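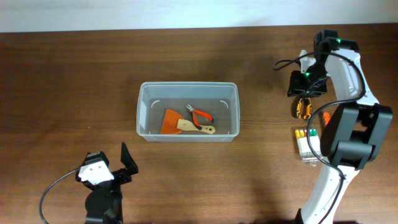 Renting a workbench at Parnar: frequently asked questions

Who can book a bench?
Anyone aged 18 or over who has done the safety induction. The induction takes 2 hours and you only do it once. Under-18s can come along with a parent, but they can't use the powered tools.

How do I book?
Through the bookings page, or at the front desk. Slots run for half a day, either morning or afternoon. You can hold up to four slots at a time.

Which workshop should I choose?
Boltberg has the larger benches and is better for furniture. Chege is smaller and quieter, and most people use it for repairs and finishing. Your induction is valid at both.

What tools are included?
Basic hand tools are included in the price: scrapers, chisels, clamps, hand planes and so on. Take what you need from the tool wall and put it back at the end of your slot. Sandpaper, glue and finishes are extra – bring your own or buy them at the desk.

Can I bring my own tools?
Yes. Mark them with your name first. Mains-powered tools need to be checked by staff before you plug them in, so allow ten minutes for that.

Can I leave my project there between slots?
There are 41 storage bays at Boltberg and none at Chege. Bays are let by the month and there is usually a waiting list in March. Anything left on a bench overnight is moved to the lobby.

Can I strip old paint?
Yes, if you know it is lead-free. Paint from before the 1970s should be tested before you bring the piece in. We don't allow heat guns indoors.

What if I need to cancel?
Cancel the day before and the slot goes back on your account. Same-day cancellations are charged in full.

Is there parking?
Boltberg has a loading space at the side door, with a 20-minute limit. At Chege you will need to use the street. The 748 bus stops outside both.

Do you run classes?
Classes are run by Kada and have their own booking page. A bench slot can't be swapped for a class place.

Last updated: December 17, 2019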